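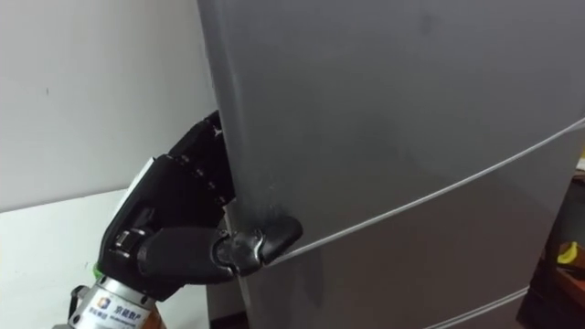
Foto: cortesía de Besau

Llevo tiempo queriendo escribir sobre lo que pasa antes de los vídeos bonitos de robots, los que duran un suspiro y en los que todo sale a la primera. Así que cuando Tsutomu Shibata me contestó al correo con un «claro, pero te aviso de que vamos a hablar sobre todo de neveras», le dije que sí sin pensármelo. ¡Neveras! Yo encantada.

Shibata es operador en Besau, y su trabajo consiste en enseñarle a un humanoide a hacer cosas de casa manejándolo él mismo. Se pone unos guantes con sensores y un visor, mira por la cámara que el robot lleva en la cabeza, mueve la mano y la mano negra de la máquina se mueve con la suya. Todo queda grabado. Con esas grabaciones se entrena después un modelo, y la idea es que un día el modelo abra la puerta sin que haya nadie dentro de los guantes. El proyecto se llama Banton y él lleva tres años metido en esto, contando el tiempo que pasó en Kermani, donde empezó guiando brazos de mesa con la mano, agarrándolos literalmente de la muñeca.

Hablamos por videollamada. Él tenía un té y yo un café que se me quedó helado porque no paraba de apuntar.

Lo primero que le pregunté fue por qué una nevera. Se rió bastante.

«Porque parece una tontería y es un horror. Tú abres la nevera con el móvil en la otra mano, pensando en la cena. Pero fíjate la próxima vez en lo que haces. Metes los dedos por el canto, notas la goma, das un tironcito seco para vencerla y en cuanto cede aflojas, porque si sigues tirando igual te traes la puerta encima. Eso son dos fuerzas distintas en nada de tiempo. Y yo tengo que hacerlas con una mano que no es mía y que no siento.»

Lo de no sentir me interesaba mucho, porque siempre había imaginado que los guantes devolvían algo, un empujoncito, una vibración. Hay sistemas que lo hacen, me dice, y los probó en Kermani, pero en Banton trabajan sin retorno de fuerza. Todo es vista.

«Miro el pulgar. Si el pulgar está plano contra la puerta y veo que los otros dedos ya no asoman, sé que tengo el canto cogido. Si todavía les veo las puntas, no tengo nada, aunque la sensación en mi mano sea perfecta. ¡Mi mano miente muchísimo! Mi mano está cerrada en el aire y tan contenta.» 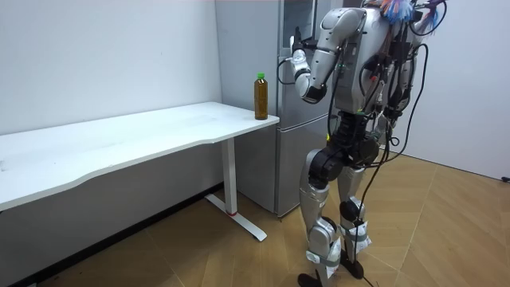
El robot frente al frigorífico, con una mano levantada y la botella de té en el extremo de la mesa.

Le pedí que me contara una sesión normal, de las que no salen en ningún sitio. Empieza con el aburrimiento, me dijo. Calibrar los guantes, comprobar que el brazo sigue sin dar saltos, colocar los pies del robot. En esto último se puso serio, y tuve que frenarlo para que me lo explicara despacio.

«La gente mira las manos, pero media demostración se decide en el suelo. Si lo plantas demasiado cerca, la puerta no tiene por dónde girar y te la comes con el codo. Si lo plantas lejos, llegas al canto con el brazo estirado, y con el brazo estirado no tiras, te cuelgas. Al principio yo corregía eso con el hombro. Hacía unas posturas rarísimas, y la puerta se abría, sí, pero la demostración era malísima. ¿Qué aprende un modelo de ahí? Que para abrir neveras hay que retorcerse.»

Yo no había caído en esto y me parece lo más interesante de toda la charla. Una demostración puede conseguir lo que se propone y ser mala igual. Shibata las separa al terminar, y las suyas las revisa otra persona del equipo para que no se perdone a sí mismo (esto último lo dice él, palabra por palabra). Buscan titubeos, agarres que se corrigen a mitad de camino, tirones. Le pregunté si las que se corrigen van a la basura y me contestó que no todas, ni mucho menos.

«Si fallo el agarre y lo recupero con limpieza, la guardo, porque el robot también va a fallar y le conviene haber visto cómo se sale de ahí. La que tiro es la otra, la de quedarme parado delante de la puerta pensando. Un segundo pensando, para mí, es un segundo pensando. En los datos es un robot quieto, y luego entrenas y te encuentras con un robot que se queda quieto delante de las neveras – precioso, muy contemplativo.»

Las tandas son de 20 minutos. Después se quita el visor, camina, bebe agua, y repite. Cuando empezó hacía tandas mucho más largas y acababa mareado, con los hombros hechos polvo y, lo que más le molestaba, con demostraciones cada vez más perezosas.

«Lo ves en las gráficas. A última hora la mano entra siempre por el mismo sitio. Yo juraría que varío la altura y no, qué va, estoy agarrando la puerta exactamente donde la agarré antes. El cansancio es muy ordenado.»

Aquí me acordé de mi abuela enseñándome a hacer croquetas, que me cogía las manos por detrás y las movía ella, y se lo conté. Pensé que le iba a parecer una cursilada, pero se animó un montón. En Kermani se enseñaba así, me dijo. Pones el brazo del robot en modo blando, lo agarras tú y lo llevas por el recorrido. Se llama enseñanza cinestésica, y todavía la echa de menos para algunas tareas.

«Con la mano encima notas el peso, notas cuándo roza. Para encajar una pieza no hay nada mejor. El problema es que sales tú en la cámara, tus brazos tapan todo, y además a un humanoide con sus dedos no lo puedes llevar así. ¿Cómo mueves cinco dedos ajenos con los tuyos y a la vez le sujetas el codo? Lo intenté una vez. No hay grabación, gracias a Dios.»

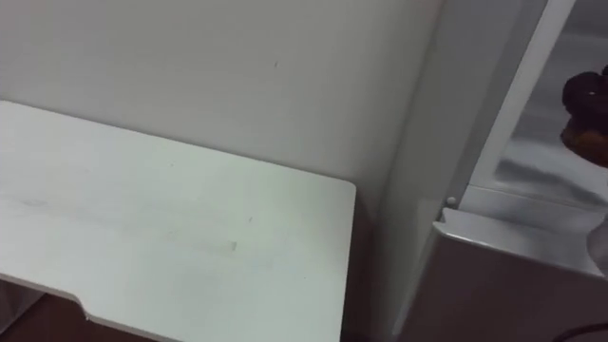 La puerta abierta, con el interior del frigorífico a la derecha y la mesa a la izquierda.

Me interesaba saber qué se ve desde ahí dentro, con el visor puesto. Menos de lo que uno cree, dice. La cámara de la cabeza da una imagen estupenda de lo que hay delante y regular de lo que hay a los lados, y en una cocina casi todo lo importante pasa a los lados. El borde de la mesa, por ejemplo. El operador está mirando el interior de la nevera y el codo del robot está en otra parte viviendo su vida.

«Tuve que aprender a mover la cabeza de otra manera. En casa, mi mujer dice que me he vuelto búho. Antes de tirar de nada miro a la izquierda, a la bisagra, a la mesa, y vuelvo. Y esas miradas también se graban, así que intento hacerlas siempre que las necesito y nunca por costumbre. Si miro a la mesa por costumbre, el modelo aprende una manía mía.»

¿Y alguna manía tuya ha aprendido?, le solté. Silencio largo. Luego confesó que sí. En agosto probaron una versión del modelo y el robot, antes de acercarse a la puerta, hacía un gestito con la muñeca, un giro hacia fuera y vuelta. Estuvieron un buen rato buscando el error en el código hasta que alguien vio a Shibata calentar la muñeca antes de empezar cada toma. Lo hacía con la grabación ya en marcha. Desde entonces calienta antes de darle al botón, y aquel gesto, por lo visto, todavía se lo imitan en la comida.

Le pregunté también por el tirón, el momento de la goma, porque al principio me lo había pintado como lo peor. Y lo sigue siendo. El guante no distingue entre apretar mucho y apretar poquito, solo sabe cómo están los dedos. Para que la mano haga más fuerza él tiene que cerrar la suya más de lo que la puerta permitiría, como si quisiera atravesarla. El robot intenta llegar a esa postura, no puede, y de ahí sale la presión.

«Es un truco y cuesta cogerlo. A los nuevos les digo que imaginen que la puerta es más fina de lo que es. Entonces cierran bien. Si piensan en la puerta de verdad, la acarician y se les escapa.» 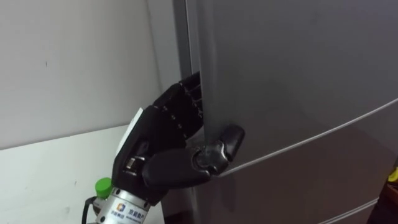

Los dedos por el canto de la puerta de arriba y el pulgar apoyado en el frente.

A los nuevos los forma él, y lleva ya tres. Les hace empezar sin robot, abriendo la nevera de la cocina de la oficina con su propia mano y contando en voz alta lo que hace cada dedo. Me lo hizo hacer a mí por videollamada, con el portátil en la encimera y todo. Yo habría jurado que abro con los cuatro dedos por igual. Pues no, tiro con el índice y el corazón, y los otros van de paseo. Tres veces lo repetí y las tres igual. Él estaba encantado.

De los plazos no quiso soltar prenda, y mira que insistí. Lo que sí me contó es que el siguiente sitio al que quieren llevar el trabajo es Pedstead, un piso de pruebas con cocina completa donde la nevera abre hacia el otro lado. Me pareció un detalle sin importancia y se lo dije, y me miró como si le hubiera propuesto cruzar el Atlántico en pedaló.

«Hacia el otro lado significa la otra mano, otra posición de los pies y otra mirada. Yo soy diestro. Con la izquierda soy un operador nuevo, tal cual. Ahora me estoy lavando los dientes con la izquierda para practicar, y de momento gotea bastante.»

Quedamos en volver a hablar cuando lleve unas semanas allí. Me pidió que si alguien de los que leéis esto ha teleoperado manos con guante y es zurdo, le escriba, que tiene preguntas. Lo digo en serio, dejadme un comentario y yo os pongo en contacto.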